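Okay so a few of you asked how the desk rearranging is going and I have apparently become a person with a lot to say about desks, so settle in, this will be a long one.

Background for anyone new: I work from the back bedroom, I have done for years, and until this month I had one table doing everything. Mail, mending, spreadsheets, lunch. I could never find the stapler. I own two staplers!

The table itself I love and will not hear a word against. It's light wood with that wavy grain, it came from the secondhand place out in Wynne, and I had to take the bedroom door off its hinges to get it in. The door went back on eventually. It squeaks now.

What I didn't have was any kind of height. Everything sat flat on the one surface and just spread, like pancake batter. So I started looking at those low stands, the desk riser kind, and wow, there are a lot of them out there and most of them want to be bamboo.

I looked at a Huvari one for weeks. Lovely thing. Rounded corners, a little groove for your pen. But it was short, and I wanted something long enough to hold a drink and a notebook and whatever I'm in the middle of, with room underneath to slide papers when I need the tabletop back.

Ended up with the plain black one from Bever. Flat top, matte, wire legs. My sister says it looks like something from a school library and I think she meant it as a criticism but I loved my school library.
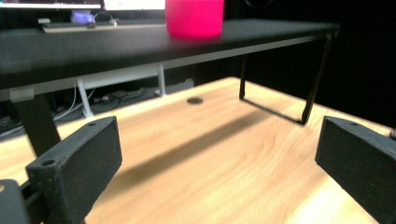
Gimar Home Goods replied: Looks like a good height for sliding papers under! Do you find the matte black shows dust? We hear that one a lot from folks with dark shelves.

Oh it does, yes, a bit. I run a barely damp cloth along it in the morning while the coffee's going and then I forget about it until the next day. If you have the sun coming in low like I do around four in the afternoon, you will see every single speck, and my advice is to go sit somewhere else at four in the afternoon.

Fingerprints bother me more than dust, if I'm being picky. The front edge gets them because that's where I grab it when I want to scoot it over. A dry microfiber cloth takes them off fine, no spray needed.

The pink cup lives up top now, by the way. It has been knocked over on the flat table more times than I'd like to admit, usually by my own elbow, and putting it on the stand toward the back has saved me a lot of mopping. Brightest thing in the room and I smile at it every time.

Someone asked about scratches, very fair question with metal legs on a wood top. I haven't stuck felt on yet, I keep meaning to. What I do is lift it to move it, both hands, and never drag. It's light enough that this is no trouble, though I do have to take the cup off first, and I do not always remember to take the cup off first.

And yes, the keyboard is on the other desk, behind. That was the big decision of the whole month, keeping the typing over there and the paper over here. I thought I'd hate getting up and moving between the two and instead I find it wakes me up a little. I pay bills at the wood table. I answer email at the other one. If I catch myself doing email on my phone at the wood table I am supposed to stop, and sometimes I do.

Cables are still a mess — I know, I know. There's one by the keyboard that loops whichever way it likes, and I've bought clips, and the clips are in a drawer. That's next weekend's job, or the one after.

What goes under the stand, since three of you want to know: the current folder, the checkbook, and a flat tin of stamps when I'm working. At the end of the day it all goes in the drawer so I can wipe the wood down properly. I like coming in to a bare stretch of table in the morning more than I can explain.

If you're measuring for one of your own, measure the gap under it as well as the length! I only thought about the length, and I got lucky. Take your fattest folder and a ruler and check before you order.

Right, I've gone on long enough and there's soup on. If anyone has cable clips they like that don't pull the paint off a desk frame, tell me which ones, I'll read every reply.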